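March 19, 2021

Grilitz towers, teardown day 2. Bench 4 again, the other one still has the Pestia printer guts all over it.

Started on the next box off the pallet. Side cover stuck like the others, bottom catch bends if you pull straight, slide it back first THEN lift. Wrote this in August too and forgot it. Mat down, strap on. Cables out and bagged, label is on the bag and not on the cable, the stickers leave goo.

RAM pulled before anything else. All sticks go in the long tray, one per slot, no stacking. Cooler off after that. Paste on these is old and chalky, twist a little before lifting or the CPU wants to come up with it. Wiped the top with IPA and a lint free, did it twice, still looks dull. Good enough for the shelf, whoever gets it will repaste anyway. 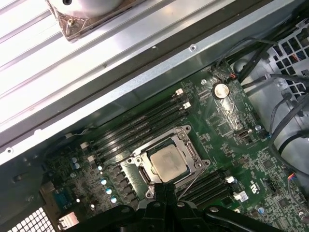
Next is the lever. Push down, out to the side, then let it up slow, it has more spring than you think. Do not let it snap. Lift the CPU by the edges straight up, no tilting. If it drags, stop and look. Plastic cap goes back on the socket right away, caps are in the Fevico tin (the small one, big one is screws). We are at 17 caps, need to order more befor the Nartey lot shows up.

Board stays in the case till the CPU is out and capped. Tried it the other way on the first unit and it was a pain, no good place to hold it.

Screws: 7 went in the cup from this one, counted against the sheet, ok. One had a chewed head, used the bigger driver and leaned on it. Don't reuse that one.

Dust not bad inside. Blow out the rail and the corners outside by the door, not in here, compressor set low.

Sheet needs fixing, the column for socket condition is too narrow and I keep writing in the margin. Also the magnifer lamp flickers, try a new plug.

Asset numbers start at 2000 for this batch, do not carry on from the old list.

To do mon: rest of the pallet, order caps, more anti static bags (medium), find the good tweezers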